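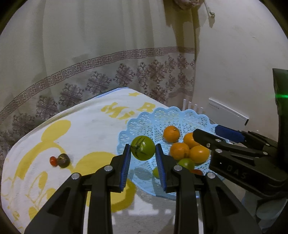

Green tomato, blue basket.

OK so I finally did the Millden food weekend I've been threatening to do since May, and several of you asked for the list, so let's go. Long thread, get a snack.

First stop was Bennani, the Moroccan place behind the bus station. It has 42 seats and every single one was taken when I walked in at noon. I ended up sharing a table with a couple who'd driven two hours for the lamb. After eating the lamb, I get it.

Order the lamb with prunes. Order the bread twice. The carrot salad is the sleeper hit - cold, a little sweet, way too much cumin in a way I loved.

Skip the pastries at lunch, though. They come out of the oven at 4 pm and the lunch ones are left over from the day before. The guy at the counter told me this himself!! His name is Ashraf Lamrani, it's his place, and he talked me out of giving him money.

Next up, Plava. Fish, mostly, in what used to be a shoe repair shop (the old sign is still up, so walk slowly or you'll go right past it like I did, twice).

Grilled sardines, potatoes with chard, a carafe of the house white. That was my whole dinner and I'd have it again tonight. The octopus was fine. A bit chewy, and it's the priciest thing on the menu, so I'd put that money toward dessert. 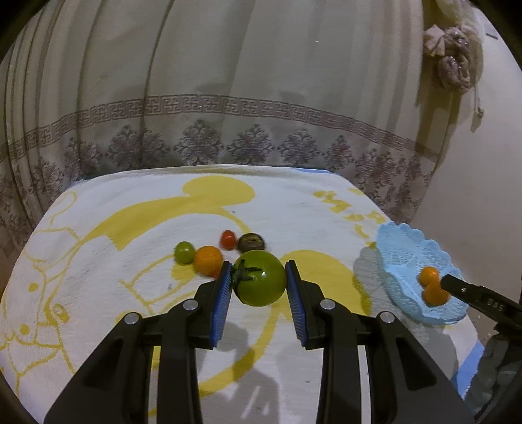

Dessert at Plava is a walnut roll that looks like nothing. Gray-brown slice on a white plate, no sauce, no mint leaf. I ate mine and then part of my sister's while she was on the phone. Sorry, Dina.

They don't take bookings for fewer than six people. We waited 20 minutes outside at 7 pm, and by the time we left the line was down to the pharmacy. Go early or go really late.

Somebody's already asking about parking. The lot by the library is free in the evening. The one by the river is not, and yes, I found out the expensive way.

Breakfast! Olludico is the one I'd move to Millden for. Tiny Andean cafe, lots of potatoes, lots of corn, a cheese and egg thing in a clay dish that shows up still bubbling.

Hatem Hamdy (some of you know him from the old lunch club) swears by the quinoa porridge with cinnamon. I thought it needed salt. We argued over it all the way back to the car and I still think it needed salt.

Their coffee is great, their tea is a bag in a mug. Hot sauce comes in a little jar with no label. Start with half of what you think you want.
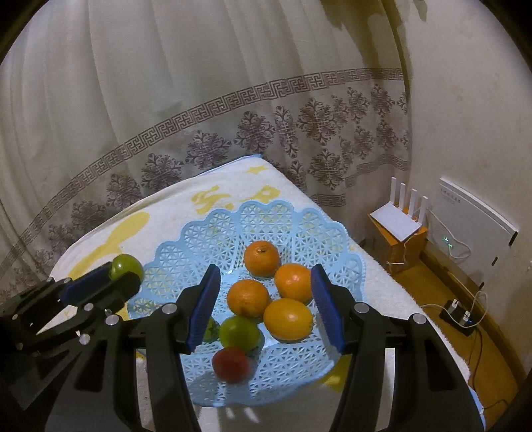
Thread length: 3 min read

Money stuff, for the people who DM me every time. Bennani is the cheapest of the lot, Plava is the splurge, and Olludico sits in the middle unless you get the big plate.

For vegetarians: Olludico first, easily. Bennani has a good chickpea stew and all the salads. At Plava you're basically having potatoes and that walnut roll, which could be worse.

I didn't make it to the noodle counter on Mill Lane or the Saturday-only pie window everyone keeps tagging me about. Next trip. If you've been to either one, tell me what to order and whether they take cards.

Oh, and bring cash for Bennani! The machine was down and I had to run to the ATM with my bread getting cold.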